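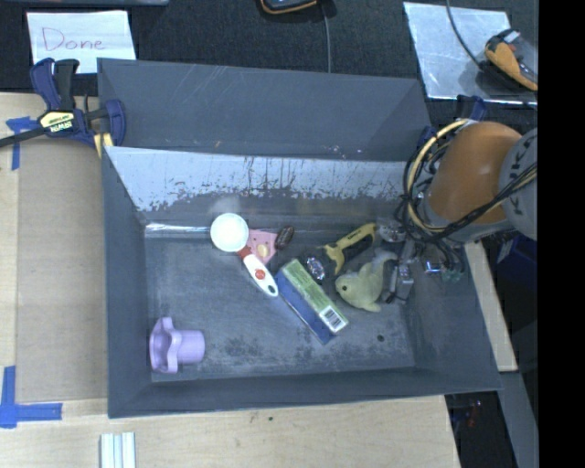

Our project was to plan the spending for a second bin-picking station, and I did not expect to enjoy the spreadsheet part as much as I did! We had a cap of $1000 from the department for everything except the arm itself, and my job (with Hongmei Lu and Eliseo Beltrán) was to work out what a station really needs before anyone placed an order. We began by going over the station we already run, piece by piece, and asking what it would cost to have another one. The metal bin with its sloping sides was on everybody's list, obviously, but so were the bar clamps that grip its edge, and clamps did not appear anywhere in our first draft of the budget. Neither did the blue tape on the tabletop. That first draft had two lines in it, "gripper" and "bin," and a lot of hope.

Projects > Station Planning > Student Reports > Report 3

Overview | Budget | Parts | Team | Contact

What we were asked to do

Dr. Mkhize gave us one semester and three rules. The total had to stay under the cap, every item had to be something we could get before January, and we had to write down why we picked it. Lindiwe Mkhize has set up more stations than the rest of us put together, and she told us early on to price the cables first. We priced the gripper first. Then we went back and priced the cables, and the gripper we had fallen in love with no longer fit.

Choosing the gripper

We compared two: a Sterlow two-finger model and a Traluvham kit that you assemble yourself. The Sterlow comes ready to bolt on, and the quote included the mounting plate. The Traluvham kit was cheaper on paper, but the plate, the fittings and the wiring were all extra, and Eliseo figured the assembly would eat most of a month. We made a mock-up of each in cardboard so we could check clearance against the bin walls (very satisfying, highly recommended). The Sterlow won, and I still think the kit would be a great choice for a group with more time than we had.

Choosing the bin

New bins from Gallegos look beautiful in the catalog. We ended up recommending a used one. The inner wall of our current bin is scratched, flaked and streaked, and we wanted the second station to be a fair match for the first, where a shiny new bin would throw different reflections at the camera. Brayden Zacharias, who graded our midterm draft, asked if we could prove that mattered. We could not, so it went in the report as an open question and I would love for next year's group to test it.

Test objects

This was the fun line! Our rule was variety of shape and surface over quantity: a printed box with a barcode, a hand tool, something soft like the plush sea animal, a light plastic piece with an awkward rim. Most of it can come from a dollar store or from people's kitchens. We set the number for the starter set at 11 objects, with spares only for the cardboard boxes, which we expect to crush.

Where the money ended up

Our final total was $975, shipping included. Gripper and plate took the largest share, then cables and tubing, then the used bin, then clamps, tape and objects. The leftover $25 is for more tape. Eustaquio Xolalpa in purchasing at Virerberg checked our quotes and found one shipping fee we had entered twice, so thank you, Eustaquio.

What I would change

I would start with a walk around the real station, with a notebook, on the first afternoon. I would also ask for quotes sooner, as two of ours expired while we were still arguing over finger length. Hongmei has the quote tracker and will pass it to the next group along with our cardboard grippers, if they survive the move to the new storage shelf.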